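The bin on the floor

Every workshop I have visited this year has had a system. The system has a colour, usually a loud one, and somebody has paid for the training day. Then you look down and there is a bin on the floor with cardboard in it.

I spent a morning in June at Zellgate, a parts and packing unit that had just finished what its managers call a storage reset. Poonam Yadav, who ran it, had 800 square feet to play with and a budget that she described as "a new van, if you don't want a very good van". She was good company and she didn't oversell it, which made her the first person in this business I have met who didn't.

The idea, borrowed from a consultancy called Prurkeo, is that everything lives in one of two places. Small things go in trays up on a counter. Big awkward things go in bins, low down, where you needn't lift them far. There is a manual, it runs to 900 pages in the binder version, and I read perhaps thirty of them before lunch. A good half of those concerned labels.

My trouble with this sort of scheme is that it is always drawn up by people thinking about boxes. Boxes are easy. Boxes stack, they have flat tops, you can write on them. What fills a real workshop is curved panels, long covers, things with a bit poking out of the underside that stops them lying flat. Put one in a bin and it sits at a slant with its end in the air. Put two in and they scratch each other. Glossy plastic is the worst of the lot, and the chapter on it says "use care".

Yadav's answer is to keep cardboard in the bottom of the bin and rest the big pieces on top of that. It's what my father did in his garage, without a binder. She also stands bins on flattened or flat boxes if the floor is gritty, and I noticed the manual has no opinion on this at all.

I'll give her the counter. Bright yellow is a horrible colour to work beside all day, but you can see a dark part against it from the door, and the open shelf underneath means people put things back because it takes no effort. The trays I'm less sure of. They're a handsome shape and they hold very little. 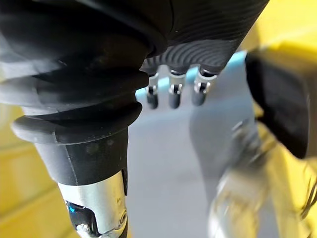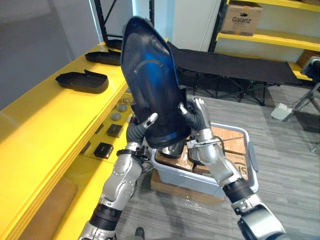

Prurkeo claims the method can save up to 2 hours a week per bench. I asked how that was measured and was sent a brochure. Yadav's own view is that they save time on finding things and lose some of it on putting them away properly, and she hasn't tried to work out which is bigger.

A rival outfit, Stastov, will sell you racks with padded arms for the curved stuff. They cost a good deal more and they need a wall. Zellgate's walls are mostly doors. So for now it's the bin, and the cardboard, and a rule about not piling anything on top of the panels, which Yadav says is kept to most mornings and forgotten by four in the afternoon.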